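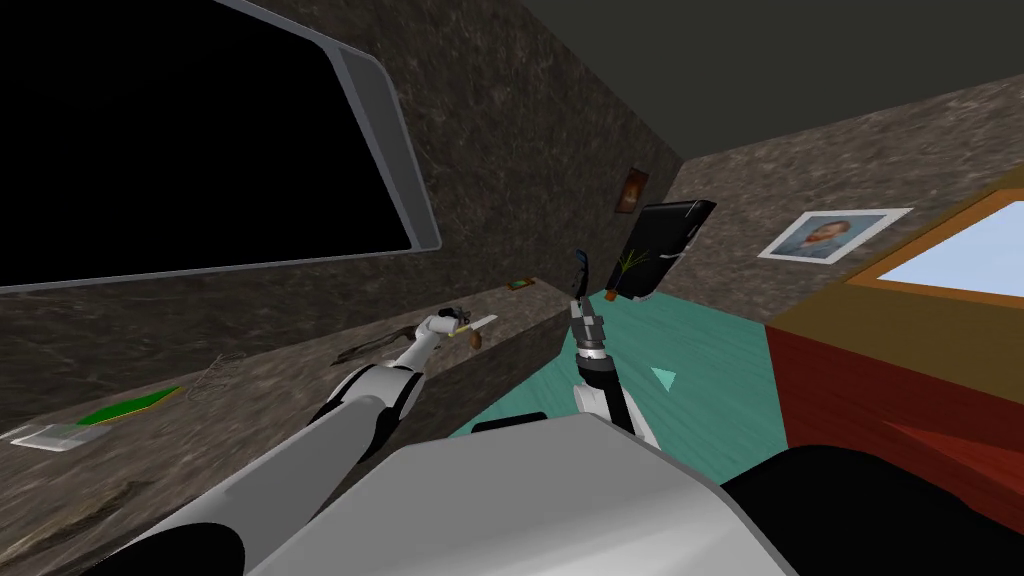

**Week 9 handout / Methods: simulation and transfer**

# Training on messy kitchens

Okay, so last time we got as far as "why bother simulating at all," and I promised you a real result to chew on. I'm using the Illance study because I worked on the second half of it with Lorena Medina, so I know where the bodies are buried, and because the method is simple enough to fit in one class. You'll want your notes on imitation learning handy (the bit on behavior cloning especially).

## The question

Say you have a two-armed robot and you want it to do small jobs at a counter: pick up a knife, move it, put it down somewhere sensible. You collect demonstrations in simulation. Do you put your effort into *more demonstrations* in the same few rooms, or into *more rooms* with fewer demonstrations in each?

Everybody has a gut feeling here. Write yours down before you read on, please. I mean it!

## How the rooms get made

We used a scene generator called Skeselach. It takes a room shell and a pile of household objects and shuffles what you ask it to shuffle. In our setup that meant:

- wall, floor and counter finishes (marble walls next to a teal floor is the sort of pairing you get, and no decorator was consulted)
- what's on the counter and at what angle
- the far-off stuff: pictures, cabinets, a big display on the wall
- the tilt of the robot's viewpoint, which can get pretty steep

The last one is where students usually push back. Why would you tilt the view so far that the horizon runs downhill? Well, a policy that has only ever seen a level horizon can lean on it. It learns "the counter is the flat band in the middle" and then falls to pieces when the head moves. Tilting takes that crutch away.

And the portraits and paintings? They're distractors. A man's face on the wall is a very strong visual pattern, and the gripper needs to learn that it has nothing to do with the knife. Same story for the other things sharing the counter – a green board, a flat tray, a tangle of thin wire. You want the policy to have met clutter while it was still cheap to make mistakes.

## What we compared

Two training sets, each with 4,000 demonstrations.

| Set | Rooms | Shuffling |
|---|---|---|
| Narrow | 4 | objects only |
| Wide | 2,689 | everything on the list above |

Same network, same number of training steps, same arms. We then tested both in 70 rooms that neither had seen, all of them simulated. Keep that in mind, I'll come back to it.

## What happened

In its own four rooms, the narrow policy was better. Smoother, too, and kind of lovely to watch. In the new rooms it dropped off badly, and the failures had a pattern: it reached confidently for a spot where nothing was. The wide policy was clumsier everywhere, with lots of little hesitations before the grasp, but its new-room performance stayed close to what it did in training.

Now the part I find more interesting. Lorena Acuña went back and turned the shuffles off one at a time. Dropping the wall pictures and furniture barely mattered. Dropping the finishes hurt some. Dropping the viewpoint tilt hurt the most by a mile, and that surprised me, since I'd argued (loudly, in a Thursday meeting) that we should skip it to save rendering time.

## Be careful with this

A few things I'd grumble about if I were reviewing it:

1. All the test rooms came out of the same generator as the training rooms. New to the policy, sure, but cousins of what it knew.
2. Thin and tangled objects are hard to simulate well. Contact with a whisk-type shape is mostly guesswork.
3. Holding the number of training steps fixed may be unfair to the wide set, which probably wasn't done learning.
4. We ran one robot. The Mathebula group used different arms and got a smaller effect from tilt.

## For next class

Read the Trukmont paper, sections 2 and 4 only (skip the proofs, they're for a different crowd). Then send me half a page on this: if you could keep just one shuffle from the list, which would it be for a robot whose camera is bolted to the wall? Don't copy our answer over. The camera doesn't move in that case, so think about what the policy could still be leaning on.

Bring your gut-feeling note as well. We'll start with those.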